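Tuesday, after lunch

Put-away chore again, fruit on the white cubby shelves. Yasaman wants to know by end of June if we can tell Pillier the thing does shop restocking. My answer so far: no, not at a pace anyone pays for.

Plan was 200 picks with the new grasp settings. Did 18 before I stopped to redo the wrist offset. Thumb comes in too low when the cubby has a divider close by. Open table it's fine, we knew that. Shelves are where it gets slow, hand has to go in straight and there is no room to fix a bad angle once your in.

Zerrin says drop the speed limit to half near the panels. Tried it, less bumping, but now a person could do the whole shelf in the time we do one row.
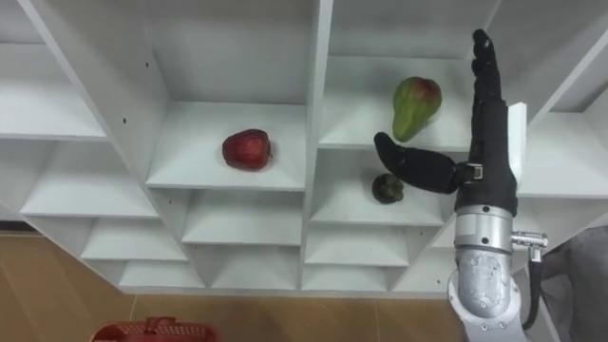
Left to do: log the wrist offset in the Plullico sheet, rerun the 18 with it, then the rest. Round fruit first, pear shapes after, they roll diffrent. Zerrin has the old 512 run from the laundry folding test if we need a comparison, tho folding was worse than this.

Ask Yasaman re: soft thumb pad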